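Search this site
Enter your keywords
Print this page | E-mail this page

Comparing Two Hand-Held Grippers on Thin Objects

This page covers how to run a side-by-side test of two hand-held parallel-jaw grippers on flat and thin items such as cards, packets and utensil handles. It assumes both units are assembled and the cameras are mounted and recording. If you are still building, start with the assembly notes by Enikő Halász.

What you need

Two grippers, each with its camera
One set of finger pads from each supplier (we used Gimell and Vurerum)
A patterned tablecloth
Cards, small flat boxes, skewers, plastic spoons, wooden utensils
Tape and a marker for start positions
A log sheet

Set up the table

Use a real table in a real room. A kitchen works well. We tried a plain white bench first, and the tracking in our Wuvex software lost its place whenever the fingers came close to the surface. A busy print on the cloth fixed most of that. Leave the background as it is and keep the room lights the same for the whole session.

Mark a start position for each object with a small piece of tape. Put objects at least a hand's width apart for the first set. Move them closer together for the second set.

Zero the jaws

1. Close both grippers fully with nothing between the fingers.
2. Check that the fingertips meet along their full length. A gap at the top usually means a pivot screw is loose.
3. Open fully and record the jaw width the software reports.
4. Close again. If the reading has drifted, tighten the pivots and go back to step 1.

Do this again at the halfway point of the session. Zoltán Gál skipped it in March and we had to throw out 170 grasps. 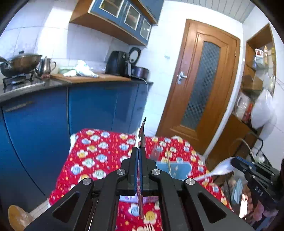

Hold each grasp for three seconds before you move on. Shorter holds hide slow slipping, and a thin card can creep a long way before it drops. Squeeze only as hard as you need to. If the card bows, ease off and mark the grasp as "over".

Run the trials

Do 13 grasps per object with each gripper. Alternate hands between objects so that your stronger hand doesn't favor one set of pads. For a card, approach from above with the jaws lined up to the flat faces. For a spoon, take the handle first, then repeat at the bowl end.

Once the single-hand trials are done, run three two-handed ones. Hold the card with one gripper and bring a utensil in with the other. Watch for the bodies touching. They are wider than they feel from behind the handle.

Score the results

Use H for held, S for slipped, D for dropped. Write the score down right away. Imre Nyitrai scores from the recordings afterward, and we compare his sheet with the first one. Where they disagree, the recording wins.

Common problems

Card rotates in the jaws: grip closer to its center.
Tracking jumps: slow down near the cloth.
Handle rolls out sideways: the pads are worn or dusty. Wipe them and repeat the set.

Corrections go to Ifor Dafis.

Print this page | E-mail this page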